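From: Behrouz Kazemi
To: kitchen and catering list
Date: Jun 17, 2018
Subject: Re: the hand, and what happens to the plating shift

Esmaeil Azimi wrote:

> Hi all, I run the lunch service at a company canteen, 200 covers
> most days, and management has been talking to the Skirulero
> people about one of their robot hands for the tray line. I know
> Behrouz's place at Clerilham has been living with one. What does
> it do to the crew? I don't care what the brochure says. My people
> are asking me if they should be looking for other work and I
> don't have a good answer for them. Also, who ends up babysitting
> the thing?
>
> Esmaeil

Hi Esmaeil (and everybody),

Sure, happy to talk about it, though you're getting one kitchen's story and I'm not an engineer. I've been lead on the plating side at Clerilham for 9 years and I was pretty grumpy when I heard what was coming, so keep that in mind too.

First, the jobs question. We haven't let anyone go. What we did was stop replacing people, and I want to be straight with you that those are not as different as our manager likes to make them sound. Two of the crew left last August, one to go back to school and one to a hotel, and those spots were never posted. So if you're asking whether your people will still have work, ask your management what happens the next time somebody quits. Get it in writing if you can! We didn't, and I'm still sore about it.

As for the work itself, the hand does plates. That's what it's for at our place, picking up a plate and setting it where it goes, and we're still teaching it. It wants the table clear and the plates where it expects them, so we've all gotten very fussy about where things get put down. I catch myself doing it at home now (my wife has noticed). 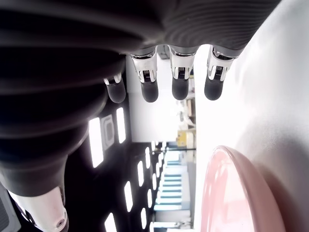 The part I didn't see coming was how much the talking would change. We used to plate shoulder to shoulder and gossip the whole time, and you'd learn the job that way, just by standing next to somebody who was good at it. Now one person is at the hand's table and the others are down at the other end finishing and checking. It's quieter. Some folks like it better. Our newest hire told me she'd learned the garnish sheet from the binder, and I felt kind of bad about that, so I moved her next to me for the whole morning shift and we got a lot less done and it was worth it.

On the babysitting: it's us. Sallar, the outfit that does our service contract, comes out when something is really wrong, but all the small stuff lands on whoever is closest. It stops, you look it over, you clear whatever it's unhappy about, you start it again. None of that was in anybody's job description and for the first couple of months none of it was in anybody's pay. We finally got a small hourly bump for whoever has the table that day. Ask for that up front. Ask for real training hours as well, away from service, because learning it with 300 lunches waiting is miserable and people will blame themselves for being slow.

And don't let Sales set your staffing numbers. Their guy had a chart with our headcount on it before he'd ever walked through the kitchen, and it had no one down for wiping, restocking or restarting. We ran it that way for a week and then I went upstairs and complained until they gave me 2 people back on mornings.

Good stuff, so I don't sound like a total sourpuss: my wrists are better. I used to go home with them wrapped and I don't anymore. The older ladies on the crew say the same about their shoulders. And a couple of people I'd never have guessed turned out to be really into it, they stay after to try things and argue with the Sallar tech about grip settings, and one of them is angling for a job with him, which good for her.

What I'd tell your crew is to get in the room early. Somebody who plates should be there when they decide where the table goes, because ours went in the spot with the nicest light and the longest walk from the dish racks, and it's bolted down now.

If you want to come by and see it, drop me a line off list. Mornings are bad, after two is fine. Bring one of your people along, they'll ask better questions than either of us.

Behrouz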